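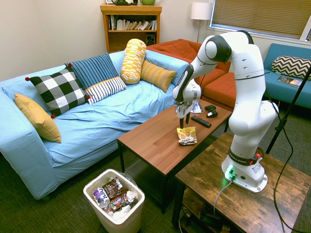
The Oltton set of six on a sofa with our light blue Vlad cover. Brurkine coffee table alongside.

Oltton Throw Pillow Set
Six pillows, one sofa, plenty of ways to arrange them
From Firnov Home

Home > Living Room > Pillows and Covers > Oltton

We love this set. It started as a pile of leftovers on the sofa in our sample room, where pillows from different ranges kept ending up together, and people who came in to look at coffee tables would sit down and ask what the pillows were called. They weren't called anything. So we picked the six that got moved around the most, gave them a name, and put them in a box.

Oltton is mustard, navy, white and black, with a bit of light blue and a tiny shot of red. You get stripes, checks, ribs and one bolster, and none of them are twins. If you've ever bought two matching pillows, put one at each end of the sofa and wondered why the room still looked like a waiting area, we think you'll enjoy this.

What's in the set

Plain mustard. The steady one. It's a good strong yellow, closer to the jar than to the lemon, and it's the pillow we'd put down first. Prop it against the armrest and build out from there.

Black and white check, with small red pompoms on the corners. The pompoms are the part people either smile at or ask us to take off. Please give them a week! They are the only red in the whole set and they pull more weight than you'd expect, especially if there is something orange or rust colored elsewhere in the room.

Navy with thin light blue stripes. Quiet from across the room and prettier close up. It likes to be at the back with something brighter leaning on it. This is also the one that does best with daily use, as the dark color is kind to coffee drinkers.

White with dark navy stripes. The navy one turned inside out, more or less, though the stripes don't match it and weren't meant to. It gives the darker colors somewhere to stop. Lay it flat near the front of the seat and it turns into an elbow rest or a place to park a book.

Yellow and white patterned bolster. A proper cylinder, and our favorite of the bunch. Lay it along the back, tuck it behind your knees, or stand it upright, which looks a little odd in the hand and completely right on the sofa. It gives you some height in the middle, where most pillow arrangements sag.

Ribbed mustard. Same color family as the plain one, very different feel. The ribs catch the light in lines, so it never looks quite as yellow as its plain cousin even when you set them close together. Put it next to the bolster or keep it at the far end as an answer to the plain mustard.

Putting them together

There is no right order, but a few things have worked well for us.

Keep the two mustards apart. Side by side they look like a pair that came out wrong in the wash. With a stripe or a check between them they look like you meant it.

Let one of the stripes stand and the other lie down. When both stand up in a row they start arguing.

Stick to one side if the sofa is long. You don't have to spread all six out evenly. A heap at one end and a clear seat at the other looks relaxed and, more to the point, leaves you somewhere to sit.

On a small sofa, use four and put the other two on a chair. The check and the navy travel well together, and so do the white stripe and the bolster.

Under the pillows: the Vlad cover

The light blue underneath is Vlad, our loose sofa cover. It's a big, simple sheet that goes over the seat and the arms and hangs the way it wants to hang. No ties, no straps, no pattern to line up. It wrinkles along the cushions, and we like it that way (if you want a tight fit with crisp corners, a tailored cover will make you much happier, and we'd sooner tell you now than take it back later).

Light blue turned out to be a lovely base for Oltton. The mustard warms up against it, the navy looks deeper, and the white still reads as white. On a gray sofa the set is calmer. On a rust or orange one it gets pretty lively, and the navy pillows are the ones to bring forward.

A few tips for putting Vlad on:

Start at the back and work forward, leaving more than you think you need over the arms.
Push a little of the fabric down where the seat meets the back. It will creep out again over a few evenings. Push it back.
Put the heaviest pillow where the cover tends to slide.
Skip the ironing. Shake it out, drape it, sit on it.

Vlad is sold on its own and is not included in the Oltton box. Pick both and we'll pack them together.

Next to the sofa: Brurkine

We get a lot of questions about the coffee table too. Brurkine is a rectangular table with a brown wooden top and black metal legs. The finish is warm, you can see the grain, and the shape is plain enough to live with almost anything. It takes the usual living room crowd very nicely: the remote, the game controller, a cup, a bag of snacks that was supposed to be shared.

What we like best about Brurkine with this set is that it doesn't join in. All that pattern on the sofa needs a calm neighbor, and a simple brown top does the job. The black legs pick up the black in the checked pillow, which was luck, but we'll take it.

Use a coaster for hot mugs and wipe up spills when they happen. A soft damp cloth is enough for crumbs and fingerprints. Please keep spray polish away from it, as it leaves a film that dulls the grain.

Looking after your pillows

The covers come off all six. Turn them inside out, close them up, and wash them cool with colors like their own. We ran our own sample set through 11 washes before we put it on sale, and the mustards held their color beautifully. The white stripe stayed white as long as we kept it away from the navy, so please do the same.

The checked cover needs a little more care. Put it in a mesh bag so the pompoms don't catch on anything, and dry it flat. If a pompom works loose, a couple of stitches from the back will hold it.

The ribbed cover comes out of the wash looking crushed. Don't worry! Give it a good tug lengthwise while it's damp and the ribs open up again as it dries.

For the bolster, get the cover off slowly and put it back on even more slowly. Roll it down like a sock before you slide the filling in, and then unroll it as you go. Trying to stuff it in from the end will take you all afternoon.

The inner pillows should be spot cleaned only. Plump them with your hands every few days and air them near an open window now and then.

Delivery and returns

Oltton ships in 2 boxes, one for the square pillows and one for the bolster, and they sometimes arrive on different days. If you have only one box, the other is most likely right behind it. The pillows are packed snugly and look flat when they come out. Pull them about a bit, leave them overnight, and they'll fill out.

You can return the full set if it isn't right for your room. We can't take back single pillows out of a set, but we do sell replacement covers for each one, so a chewed corner or a tipped glass of grape juice isn't the end of it.

Brurkine is delivered separately. The legs go on at home and everything you need to attach them is in the carton. Put a blanket on the floor first and build it upside down.

What customers ask us

Can I buy the check on its own?
Not at the moment. It's the one everyone asks for, and if we sold it separately we'd have a lot of five-pillow sets left. The replacement cover is available on its own, and it fits over most square pillows of the same size.

Are the two yellows the same shade?
Very nearly. The ribbed fabric throws small shadows, so it can look darker in the evening and lighter by a window.

Will cats go for the pompoms?
Yes.

Does the bolster stay up when it's standing?
It does if it has the sofa back behind it and a pillow on at least one side. On an open bench it will tip over.

Is there a version without yellow?
We've talked about a green one. Anel Mahlangu, who chooses our colors, has a stack of fabric samples on her desk and strong feelings about every one of them. If it happens it won't be before October.

Can I use the set on a bed?
Lots of people do. Start with the navy and the white stripe at the back, add the mustards in front, and lay the bolster across the middle.

Availability

We've made 2000 sets in this color mix. When they're gone we'll keep the replacement covers in stock, and the plain mustard will carry on as a single pillow. Vlad in light blue and the Brurkine table are both part of our regular range.

If you're unsure about the colors, ask us for a swatch card. It has a small square of each pillow fabric plus the Vlad blue, so you can lay them on your own sofa and look at them by lamplight as well as in the morning.

Page last updated 21/06/2018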